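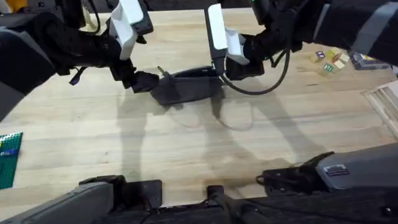 Does a two-arm recording station mean less work than programming the arms by hand?
For some jobs. You swap a programmer's hours for an operator's hours, and the operator has to be good at it.

Thygesen two-arm recording station
Last updated: May

We stock the Thygesen because customers kept asking for it, and we have reservations, so read this page before you ring.

The station records a person steering both arms through a task, then saves the joint positions and video together as one example. Feed enough examples to a learning system and it may do the task alone. How many is enough? The maker won't say, and we don't trust the suppliers who will.

Supplied with the station:
- 2 arms with grippers
- fixed workspace camera
- recording software, with 3 operator logins
- wooden tabletop

Where it does well: picking up flat, boxy items with both grippers, passing things across, sorting blocks. Where we'd be careful: anything with a cable attached. A cable never hangs the same way in any two recordings, and Smaranda Dumitrescu, who tests stations for us, threw out most of her first batch of cable work for that reason. Budget for waste.

The brochure says a new operator is "productive in minutes". Ours took 5 days. Zbigniew Kurek still clips the table edge when he's tired, and those recordings have to be found and deleted by hand. The software has a button for marking bad takes. It doesn't tell you which ones they are.

Clutter on the table is a matter of argument. Thygesen advises leaving odd toys and boxes lying about so the system learns to ignore them. Marius Dinu thinks this only helps if you move them between takes, and we've seen nothing to prove him wrong.

Spare gripper fingers fit the older Pavov arms too. Demonstrations at our Bumotberg workshop on Wednesday afternoons; bring your own part, the awkward one. Ask for Ileana Văduva.

This site uses cookies to remember your basket. Accept / Manage settings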